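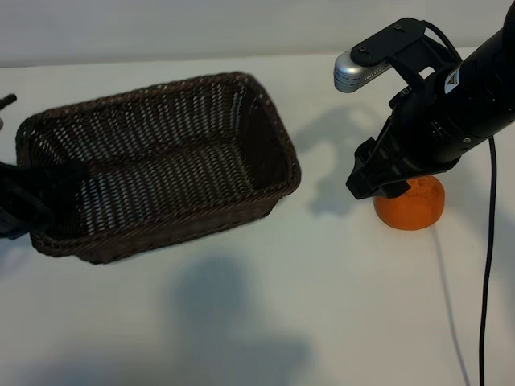
## 2. Setting up the Gurnum basket

1. Place the dark brown basket on a flat white tabletop, open side up.
2. Turn it so the long axis runs diagonally.

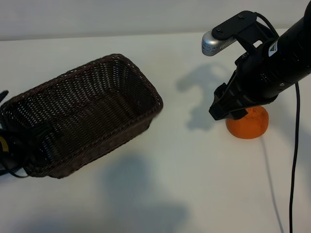

3. Leave 126 mm clear between the basket and the table edge.
4. Check the floor and walls for broken strands.

**Note:** Small gaps in the weave are normal.

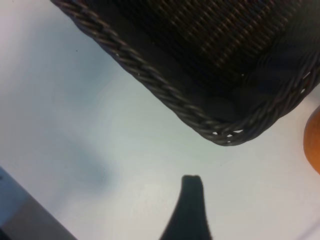
5. Run a dry cloth along the braided rim — follow the twist.

**Caution:** Do not load above 2 kg. 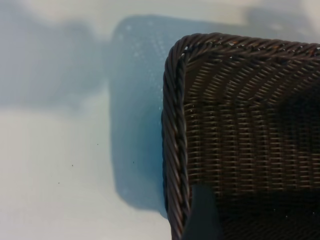 *Page last changed: November*

6. Lift by the long sides. Do not pull on a rounded corner.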